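Jul 14, 2024

**Simulation log, entryway tidy task, Estrella controller build 205**

Purpose of entry: to record a repeated grasp fault in the shoe cubby routine and the changes proposed before the next build is released to Flomico.

The routine was run in the Jeneo entryway layout with the standard start pose. The arm is required to take a shoe from the upper shelf of the cubby, withdraw it clear of the bench, and set it on the floor. The left arm holds position and takes no part in the sequence. Heeled shoes were added to the object set in April and had passed the short acceptance run at that time.

The fault occurred on 2 of 3 attempts. On both, the right gripper reached the shoe and the controller reported a confirmed grasp. The lift command followed at once. Commanded and measured wrist height then separated, the force limit at the wrist was exceeded, and the run stopped with a protective halt. The remaining attempt completed, although the path log shows less clearance under the bench than the procedure allows. 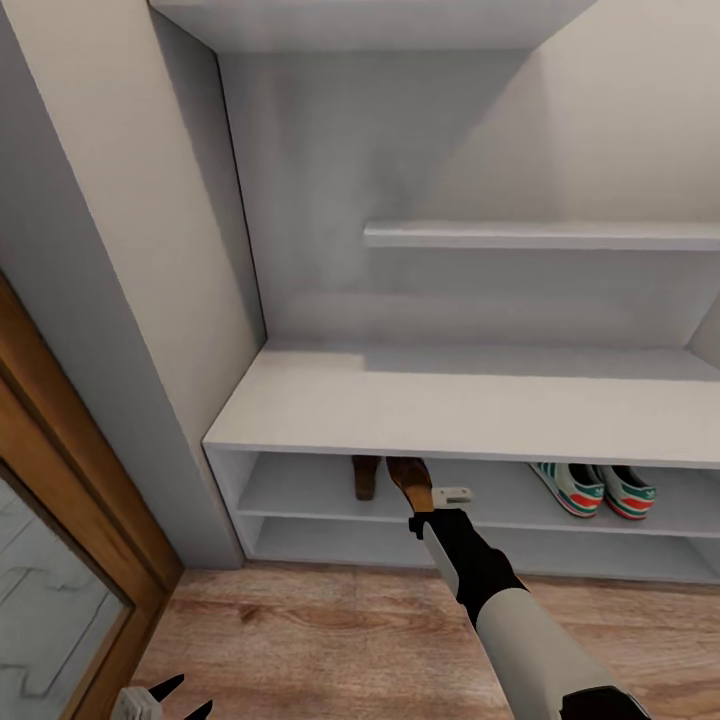
Right gripper at the second brown shoe, upper shelf. Build 205, Jeneo layout.

The contact log does not support the confirmed grasp. Contact is registered on one finger only, and the grasp flag is raised before the second finger reports. The flag appears to be set from finger travel alone, which is adequate for the sneakers but not for a narrow heel. This has not yet been checked against the Govside grasp module, where the threshold is stored.

A second matter concerns the lift itself. The planner treats the shelf as open above and does not include the underside of the bench as a collision surface. The first motion after closing is therefore vertical – it should be outward along the shelf, with the lift made only after the shoe has passed the front edge of the bench.

The protective halt operated as specified. It must not be relied upon as the normal means of ending a bad grasp, and the force limit is not to be raised in order to obtain a pass.

Actions:

- Require contact on both fingers before the grasp flag is set.
- Add the bench underside to the collision model and repeat the clearance check.
- Replace the vertical first motion with an outward withdrawal.
- Repeat the run with the same start pose and keep both contact logs.

Build 205 is withheld from hardware until these items are closed. Sneaker results from the same build are unaffected by the hold but should be marked provisional – the missing collision surface applies to them as well.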